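In Defense of the Empty Bin
by Lempi Salminen

I have worked in packing rooms for 12 years, first in Kalska and now in Brarneck, and in both places I heard the same sentence from managers who walk through: why is this bin empty? They say it as if an empty bin is a lazy worker. I want to explain why I do not agree.

A packing room has its own rhythm. Things arrive, they wait a little, they go away. When every bin is full, there is no place for waiting, and then people start to put things on the floor, on the chairs, on top of other things. One October we had 889 orders open and all the bins were full to the rim. We were very proud of this for one morning. By three o'clock we could not find anything.
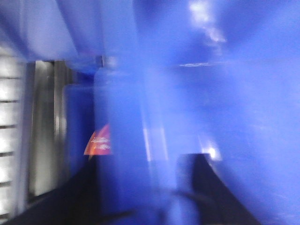 A red-orange label is easy to notice, even in all this blue.

Color is my second subject. Many rooms buy everything in blue, because it looks orderly in the catalog. I like blue too, but when the goods are blue and the walls of the bin are blue, the eye becomes tired. My colleague Ngozi Afolabi thinks that the label must do all the work, and that the color of the bin is only decoration. I agree with her half. A good label helps, but the eye finds a warm color before it reads any word - so I would give the warm colors to the labels and leave the bins in peace.

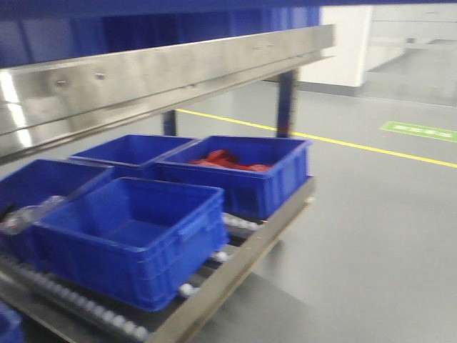
Blue bins on the sloping roller rack, the nearest one empty.

A sloping rack with rollers is, for me, the best furniture in such a room. It is not beautiful. But it teaches you to think about what comes next, and an empty bin at the front is an invitation to put something there. Something soft and red in a bin behind it does not disturb me either. Soft things do not need to be folded at every stage of their travel, and I have seen people fold the same shirt three times before it went in the box.

The managers will continue to ask their question, I am sure. My answer is that I would like to keep one bin free on each rack, and I would like that it is written in the room rules, next to the part about gloves.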